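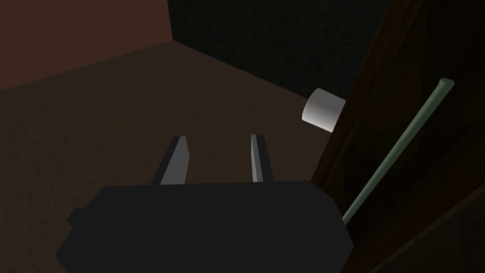
How to budget for your first gripper arm (and do it in sim before you spend)

Updated 22 February 2026

Quick one because I keep getting the same email. Small shop or lab, a bit of money before end of March, wants an arm to open doors, cupboards, drawers, that sort of thing. What to buy, in what order. This is how we did ours. Prices left out on purpose, they're stale in a month. Use shares of the total instead.

Before you start

You need: one spreadsheet, one desktop with a decent graphics card, one person who can say no. Ours was Fitriani Subramaniam. She said no a lot.

Step 1. Write down the job

One line. Ours was "open a hinged door with a bar handle, from the front, no help." Not "general manipulation". If you can't get it on one line you are not ready to ask for quotes.

Then the measurements. Handle diameter. Handle length. How far it stands off the panel. Which way the door swings, and what's behind it when it does. Force to get it moving, use a luggage scale, good enough.

Step 2. Build it in the simulator first

Costs you time, no hardware. Room can be dead plain: a floor, a couple of walls, the panel, the handle. Leave the textures for later. Put the camera back of the gripper looking out past the fingers, so you see what the wrist would see. Ours is a simple two-finger model and the view told us more than the spec sheets did.

Things to check while you're in there:

- How much of the view does the gripper body eat? A big housing hides a lot of floor. If it hides the handle on approach, budget for a second camera now.
- Does the housing hit the panel or the handle before the fingers get there? Fingers might fit the gap fine and the shoulder still clips.
- Can the wrist roll far enough to line up with a bar that isn't upright?
- Dark door, dark wall. If you can hardly see the edge in sim you'll hardly see it on the floor either. Put lighting on the list.

Run it from lots of start positions. We did 101. Failures go in their own tab, with the reason beside each one. That tab is your shopping list, more or less.

Step 3. Pick the gripper before the arm

Most people do it backwards. Gripper weight comes off the arm's payload, so does the camera, so does the cable and bracket. Add it all up, then add what the door pulls back with.

We had two quotes, Tronier and Dhillon. Tronier had the slimmer body, Dhillon the longer stroke. Ran both shapes in the sim room with the same door. Went Dhillon in the end, mostly becuase spare fingers were sold separately and not as a whole kit. Ask about that. Fingers wear.

Step 4. The arm

Reach: measure from where the base bolts down to the far end of the door swing, not to the handle when its shut. We got this wrong on the first sheet, and Felicidad Villanueva caught it. Would of been an arm too short, with a cart to fix it.

Also get in writing:

- lead time, in days. We were told 60 and planned for 90
- who pays freight and customs
- whether the controller is in the price
- what the software licence costs in year two

Step 5. The stuff everyone leaves off

Put these in as lines even if you don't have a number yet.

- Mounting plate or bench. Has to be stiff.
- Electrician
- Guarding, e-stop, safety assessment
- Spare fingers, spare cable
- A test door you're allowed to wreck
- Lights
- Training, and the wages of whoever is off doing it

On our sheet that lot came to 23 per cent of the total. First draft had it at almost nothing.

Step 6. Lay out the sheet

Columns: item, supplier, quoted, landed cost, needed by, what breaks without it. Sort by "needed by". Colour anything with no written quote red. We used Hondden for the bench and Talance for the guarding, both quoted off a sketch so send a sketch.

Keep contingency as its own line at the bottom. Don't pad each item, you lose track of where the padding is.

Step 7. Order in two goes

First go: gripper, camera, lights, test door. Bolt the gripper to anything and try it on the handle by hand. Compare to the sim. If the fingers slip, change finger pads while they're still cheap to change.

Second go: arm, controller, bench, guarding. Book the electrician the day you get a ship date.

Common snags

Quote expires before approval. Ask for an extension by email, they nearly always give it.

Handle changes. Someone in facilities swaps the doors. Get the model of the handle written into the project plan.

Sim looks great, real one doesn't. Check friction first, then the hinge. We'd left the hinge friction at zero, so every pull looked easy.

Blank copy of the sheet is in the downloads folder, second tab has the payload sums. Change the yellow cells only.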